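Print this article | E-mail to a friend

The Drawer That Ate My Wednesday

I own 4 black crew socks that match each other. I know this because I spent most of a Wednesday on the bedroom floor with everything I wear on my feet dumped out around me, plus belts, plus a swimsuit I'd been blaming my sister for losing since college (sorry, Jen!).

The whole thing started with Chalerm Kamolrat, who organizes closets for a living and had agreed to let me follow him around for this story. We did one morning at a big old house on Rellberg Street, where he emptied a dresser in the time it takes me to find my glasses. Then he asked what my own drawers looked like. I laughed. He didn't.

"Go home and dump one," he said. "Just one. Don't buy anything first."

Well, I had already bought something first. I'd gone to Nedard over the weekend and come home with two bags of bins, trays and those springy drawer dividers that shoot across the room if you let go too soon. Most of it went back. The bamboo trays were too tall by a hair, and the fabric cubes sagged the minute I put anything in them, so I was down to plastic, in the one color the store had left. Pink. I'm not a pink person, but I've come around!

We use this cookies notice to tell you that our site stores cookies on your device. By continuing to read you accept our cookie policy. OK

Chalerm's method, if I've got it right, is to fold everything to the size of the compartment and stand it up on its edge, so you're looking down at a row of folds and can grab what you want. I'd always stacked, and wore whatever was on top until the elastic gave out. Underwear, tights, the thin summer scarves, they all get a slot to themselves. One thing per slot while you're learning, he says, and leave some slots open.
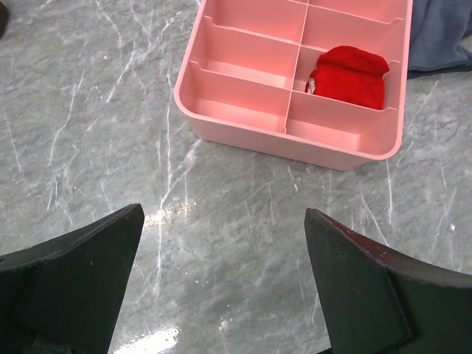

Leaving slots open was the hard part for me. I see a gap and I want to put a phone charger in it. My mother was the same way, she had a kitchen drawer in the Cárdenas Avenue apartment that needed a hip and a butter knife to open, and I swear I can still hear it. But I held out, and by dinnertime the top drawer closed with one finger. I opened and closed it maybe more than a grown woman should.

The belts are still on the floor. Chalerm says to roll them. I'm getting to it.

Sign up for our newsletter and get home stories in your inbox every week.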